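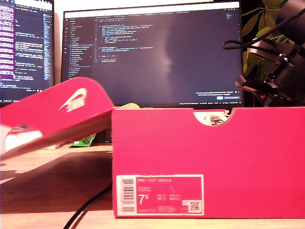 Review: two weeks with the Sindis desk arm kit

March 9, 2022

I bought the Sindis kit with my own money, so nothing below is sponsored. Several of you asked for a write-up after I mentioned it last month, and Usha Acharya emailed twice, so I have finally sat down to do it.

The short version for people who don't want to read the rest: the hardware is good, the software is fine once it's set up, and the manual is bad. I am keeping it.

What you get

The kit is sold by Pleststead, who also do the smaller Purkska gripper I wrote up last year. It comes flat packed in two trays. One has the arm segments and joints, the other has the brackets, cables, power supply and a bag of bolts. There are 158 parts on the packing list if you count every washer. Mine were all there, plus a few extra bolts that I have put in a jar.

You also get a desk clamp. It needs a solid edge to bite on. My desk is wood and it holds well, but I put a scrap of felt under the pad so it wouldn't leave a mark.

Building it

It took me two evenings. The base and the first two joints go together quickly. The wrist is the slow part, and I had to take it apart once after I put a bracket on backward. The drawing on page 14 shows that bracket from the wrong side. If you buy this kit, ignore the drawing and look at the photos on the Pleststead support page.

You need your own hex keys. One comes in the box, but the end rounded off on me before I was done with the shoulder.

Cables are the other thing to plan for. The main one has to have enough slack for the arm to reach all the way out, so when the arm is pulled in you get a big loop hanging off it. I tried tying it down and the arm tugged at the tie every time it moved. I took the tie off and left the loop alone.

Software

The control package is called Pylypenko and it runs on an ordinary desktop. I keep the code open on the big monitor while the arm works right in front of it. That is a tight setup. A few times I had to lean around the arm to read a line, and I have since moved it a little farther to the right.

Installing took one command. Getting the arm to talk to it took most of an afternoon. The default port setting was wrong for my machine, and the error message didn't say so. Jericho Cruzado from the user forum pointed me to the right line in the config file, and after that it connected every time.

Once you're connected you can move the joints by hand and record positions, or write short scripts. I mostly write scripts. The functions have sensible names and I only had to look up a handful.

What I tried it on

I wanted something with a lid, because lids are where my last arm gave up. The box I settled on came from a pair of Nike Court Royale, size 7 and a half, and the lid comes right off. I left the shoe inside for weight. An empty box slides away as soon as anything touches it.

My routine has the arm work at the top edge of the box, on the corner near the thumb hole. I ran my scripts 167 times over the two weeks and wrote down how each one ended. The arm is good at going back to the same spot. Most of my failed runs came from the box having shifted since the run before, and I can't blame the kit for that. I put two strips of tape on the desk to mark where the front corners go and the results got better right away.

Cardboard is also less stiff than you'd think. If you come down too fast the side bows in and everything after that is off. I cut the speed in half for the last part of the move and left it there.

Things I don't like

The manual, as I said.

The joints click at low speed. It isn't loud, but I'm in the same room all day and I notice it.

There is no stop button in the box. You can stop the arm from the software, or pull the plug. I ended up putting it on a power strip with a switch next to my keyboard. For the price they should include a proper button.

The clamp screw works a bit loose after long sessions. I tighten it in the morning before I start.

Support

I wrote to Pleststead about the drawing and about the hex key. They answered the next day, said the drawing was a known mistake, and mailed me a new key. It is the same kind as the old one, so I'm still using my own.

Should you buy it

If you already write a bit of code and have room on your desk, yes. If this would be your first arm I'd get the Purkska first, learn on that, and see if you still want something bigger.

I'll do a second post on the scripts when I've cleaned them up. If you have the kit and your wrist joint sits slightly crooked, leave a comment, I'd like to know if it's only mine.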